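Skokwood, a small folk weekend with a very long memory

The first time I went to Skokwood it was a barn, a borrowed generator and 200 of us sharing one kettle, and I loved every damp minute of it! These days the field holds 4000, and Miyuki Amano still walks the whole of it each morning at seven, saying hello to anyone who has unzipped a tent.
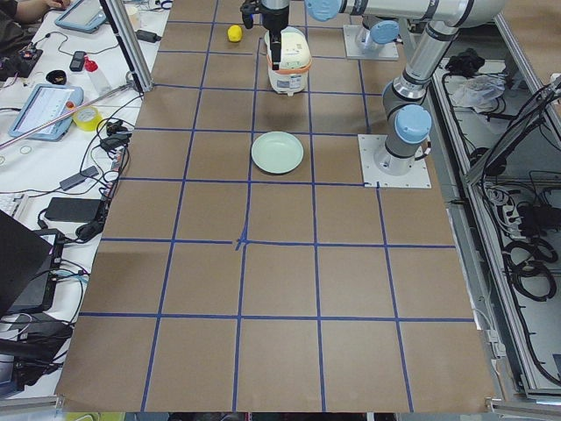

She has booked 19 acts this year, and the one I'd cross the county for is Gultano, a fiddle and squeezebox band who play until their elbows give out (and then usually play one more).

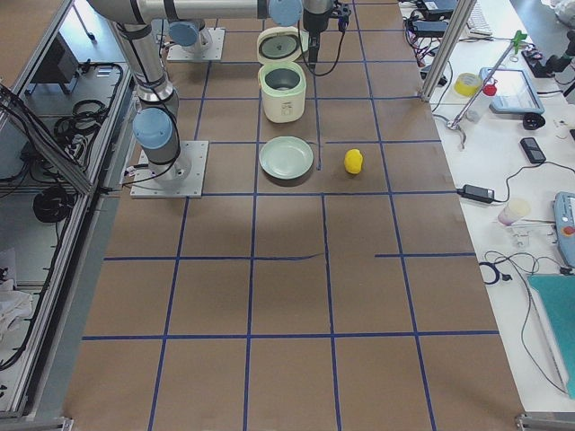

Manikandan Rodrigues looks after the late sessions in the orchard, where you can bring whatever instrument you own, however badly you play it. I took my whistle last time and was lent a songbook and a blanket. Camping is included in the ticket, and the gates open at noon.

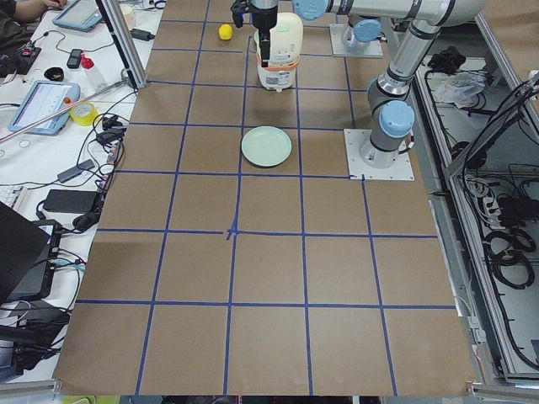
Blue tape lines crossing the brown paper on the tabletop.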